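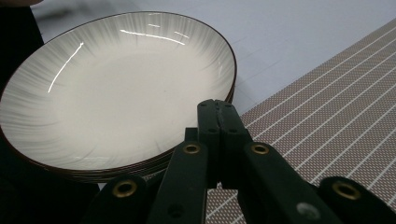
According to Jadwiga Urbańczyk, the rinse aid setting on the Tritstead 764 should go up one step before you blame the detergent, and for most kitchens with hard water she is right. Test the water first.

4.2 Setting the water hardness

1. Switch the dishwasher on and leave the door open.
2. Hold the Program button until the display shows H and a number.
3. Dip the test strip from the starter pack in cold tap water for one second. Shake it and wait a minute.
4. Match the strip to the chart inside the back cover.
5. Press Start until the display shows the number from the chart.
6. Switch the machine off to save the setting.

Note: The factory setting is H2. If you have a whole-house softener, choose H0.

4.3 Filling the salt container

1. Take out the lower rack and unscrew the cap.
2. On first use only, fill the container with water.
3. Add dishwasher salt through the funnel until it is full.
4. Wipe the threads and tighten the cap.
5. Run the Rinse program right away with the machine empty.

Caution: Never put detergent in the salt container. It will ruin the softener, and the warranty does not cover this.

If error 124 appears after filling, the cap is loose. Tighten it and press Start again.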